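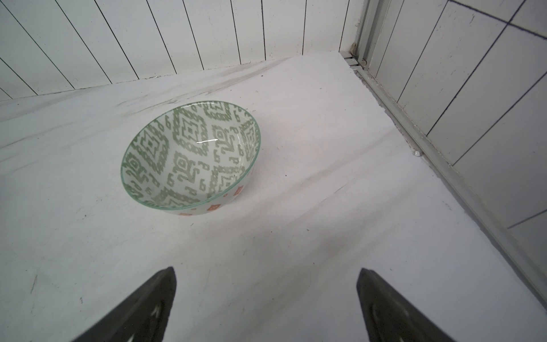 Fig. 8. The patterned bowl on the marble-effect top, green inside and orange on the outside.

Section 4: Looking after your bowl and the table under it

I wrote this part of the Plandura guide after eating my breakfast out of one of these bowls every day since July, so it's a bit more personal than the section on the shelving (sorry, shelving fans). Mine is the one with the sage-green diamonds and zigzags inside. I love it!

Before first use

1. Take off the paper sleeve and peel the Plement sticker off slowly. If it leaves glue behind, rub it with a drop of cooking oil and then wash as normal.

2. Wash the bowl by hand in warm soapy water. A soft sponge is plenty, and please keep the green scourer well away from it.

3. Run a fingertip round the rim. It's thin, and you want it smooth all the way round. If you find a chip, stop there and send us the order number with the code 428 so we know which batch it came from.

4. Dry it with a tea towel, outside as well. Water likes to sit in the foot and then you get a ring on the table.

Caution: don't pour boiling water into a bowl that's come straight out of the fridge. Let it stand on the side for a while first.

Everyday use

5. Put the bowl down flat and lift it when you want to move it. I know, everybody slides them (I do it too when I'm reading), but an unglazed foot will mark a pale top sooner or later.

6. Stack no more than four, with a bit of kitchen roll between each. The orange bits on the outside are what rub first.

7. For tea or turmeric stains, make a paste of bicarbonate of soda and water, leave it on for 37 minutes while you get on with something else, then rinse.

Note: the green pattern is under the glaze, so you can't wash it off.

The tabletop

8. Wipe the marble-effect top with a damp cloth after meals. Grey streaks are tricky on this finish, as some belong to the veining and some are scuffs. Wipe once and look again from the side. If a streak has moved or faded, it was a scuff, so carry on.

9. For stubborn marks use the Prokport cream, a pea-sized blob, in small circles. Buff it dry straight away or it goes cloudy.

Caution: no bleach, no wire wool.

Spare bowls are on page 83, along with the matching plates from the Butkienė range.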